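Boonsong Nakpan wrote:
> Has anyone here tried plain mineral oil on maple? Mine went blotchy after 2 coats.

Yes, and I love it! Mine looked patchy too until I went back to 90 grit and worked up slowly — the swirly parts drink more oil than the straight grain does. Give it until Tuesday before you judge.

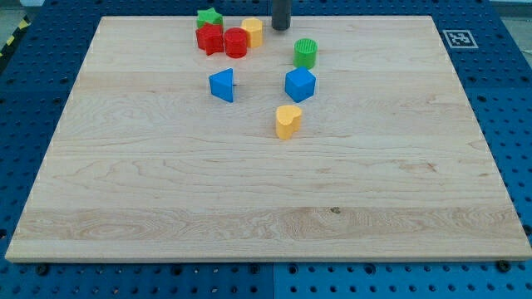

Maple board, with the swirly grain on the left. Star blocks up top.

Sobia, are you still bringing your walnut offcuts in June? I'd happily trade some cherry for them — I have far too much!

Sobia Bhutto

2 replies · 0 shares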